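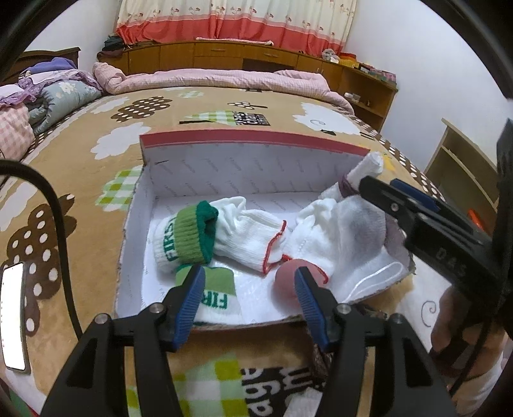

4. Storage and order in the Herton deposits

4.1 What was deposited

The Herton collection holds 2334 prints, nearly all of them made by amateurs and kept at home until they were handed over. They came to the gallery in 253 separate deposits. Most deposits are small, and many consist of a single envelope. The gallery did not set rules about condition or subject, and it accepted prints without negatives, which the Tranden collection does not. The two collections therefore cannot be compared print for print, and in this section we compare only the way in which the material was kept before deposit.

Depositors filled in a short form at the counter. It asked where the prints had been stored, whether they had been in an album, and whether anyone had written on the backs. The question about storage was added in January, after the first deposits had already been entered, and for those we relied on the notes made by gallery staff at the time. Where the notes gave no storage place we have recorded it as unknown.

4.2 Albums and boxes

Earlier work on family photography has leaned heavily on the album. An album has an order that someone chose, and it often has captions, so it is easier to read as a finished piece of work. Prints kept in a box have usually been handled, taken out and put back many times, and the order in which they reach the gallery may be quite recent. We found that depositors were still able to say a good deal about these prints, but they tended to talk about them in groups (a house, a holiday, one side of the family) and seldom by date.

Boxes also hold things other than photographs. Shoeboxes in particular are used for small clothes, letters, cards and school papers, and prints may be put in among them. Figure 1 shows an open shoebox holding baby socks and mittens. At Herton the form had no space for objects of this kind. Staff normally returned them on the same day and kept the prints, so the link between the two was lost unless the depositor happened to mention it. The Sangkhawat project, which worked with fewer families, listed the full contents of each container before anything was removed. We think this is the better practice, although it takes longer and needs a table that can be left undisturbed.

Figure 1. Baby clothing kept in a shoebox.

4.3 Writing on the backs

Inscriptions were copied as written, including spelling mistakes and crossings out. Names were entered in a closed field and are not quoted in this paper. A first name alone was the most common form, followed by a place. Where two hands were present on the same print, both were copied and the order was left open. Ballpoint had marked the image side of some prints, and these were scanned before rehousing.

We coded the inscriptions with the Kimeneo scheme, leaving out its category for studio stamps. Those are dealt with in Section 5, together with the processing marks printed by commercial laboratories.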